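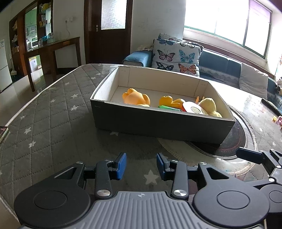 Automation changes a job before any robot arrives to do it. Long before a machine sorts goods on its own, people must show it what sorting is, and this teaching has become a form of employment in its own right. Much of it takes place away from the factory floor. A pair of hand-held grippers, a table and an open box of toys within reach of a living room sofa are enough for a working session. The worker picks up an object between two finger pads, moves it and lets it go, and the motion is recorded so that a machine may later be trained on it. In this chapter such work is called demonstration work. It draws on skills that most adults have held since childhood and have rarely been asked to explain.

The chapter follows one employer, Granström, through its first two years of automation. Granström sorts and repacks returned household goods at its site in Ronell, where it employed 200 people on the day shift when the change began. Management announced in September that part of the sorting line would be handed to a robotic system named Cidov. The announcement spoke of lighter work and fewer strained wrists. It said little about who would prepare the system, or how those hours would be paid.

5.1 From Handling to Showing

Sorters at Ronell had been measured by the piece. A practiced worker cleared 4,000 items in a week, and the weekly total was posted beside the time clock. When the first group moved to demonstration work, the old measure was kept for want of a better one. In the opening month the group produced 2,168 recordings, and its supervisors did not know whether to call the figure high or low.

The difficulty lay in the nature of the task. A sorter is free to hurry, to toss an item a short distance, or to push three things aside with a forearm. A demonstrator using a gripper has fewer choices. Soft toys give under pressure, while hard, rounded ones may slip, and each calls for its own approach. Workers who had been the fastest on the line often found the new pace hard to accept. Others, never noted for speed, did well at once. Märta Holmgren, who supervised the first group, wrote in her shift notes that she had begun to watch hands again after years of watching totals.

A second change concerned attention. Sorting had allowed conversation. Demonstration work, particularly when two people shared one table, required each to know where the other's tool was going, and talk dropped away. Several workers asked for shorter sessions. Granström agreed to a break every hour — a concession that the line had sought for years without success.
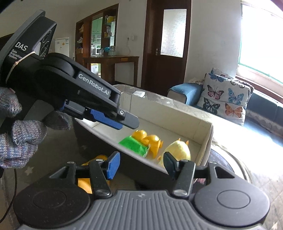 Wenche Ljungberg saw the arrangement less favorably. She told the authors that the company had bought a skill and paid for it as though it were only time. A sorter's knowledge left the building each evening and came back each morning, she said, and it was the reason the sorter had to be hired again. Once recorded, "it stays in the building without me."

Her objection raises the question that occupies the rest of this chapter. Wage agreements at Ronell covered hours, breaks and injuries. They were silent on recordings. When the agreement came up for renewal, the employees proposed a payment for every 2,000 recordings accepted for training, in addition to hourly wages. Management offered a higher hourly rate instead. The two proposals may look alike on a pay slip, yet they rest on different views of what the worker has supplied.

Key Terms

Demonstration work: paid activity in which a person performs a task so that it can be recorded for the training of a machine.

Piece measure: a standard of output based on the number of items handled in a set period.

Residual task: work that stays with employees after part of a job has been automated.

5.2 Who Owns a Practiced Motion?

Employers have long claimed the products of paid labor, and few workers have disputed the claim. Ways of moving are a less settled matter.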